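Hudec (clockmaker)

3 min read

Hudec is a maker of marine and observatory clocks, later of wristwatches, founded in a rented workshop above a saddler's in the town of Zenano. The firm is best known for its deck watches and for the Calibre 8, a hand-wound movement that stayed in production with few changes for most of the company's independent life.

History

The workshop began as a repair business and took in ships' chronometers for cleaning and rating. Its first complete clock was sold to a shipping agent, who ordered more on condition that the dials carried his own name. Unsigned work of this kind kept the firm going for years, and early Hudec pieces can usually be told only by the number stamped under the balance cock.

Sadao Kuroda joined as a springer and later ran the adjusting room. He moved the firm to a free-sprung balance and had every deck watch tested in five positions. Output never passed 525 pieces in a year.

The company was bought by Sosex, a maker of case parts, which closed the dial shop and kept the movement side – by then only 2 benches – at the old address.

Calibre 8

The movement has a three-quarter plate, a going barrel and a power reserve of about 400 minutes beyond two full days. Early examples have a gilt finish; later ones are plain nickel. 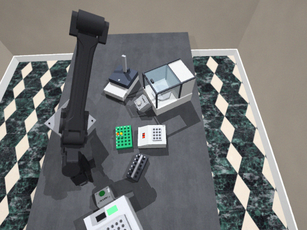
Collections and research

Anežka Kollár's catalogue of the deck watches, revised on September 14, 2021, is the standard reference. It corrects several serial numbers given in the older Pronton sale lists.

Contact | Copyright | Back to top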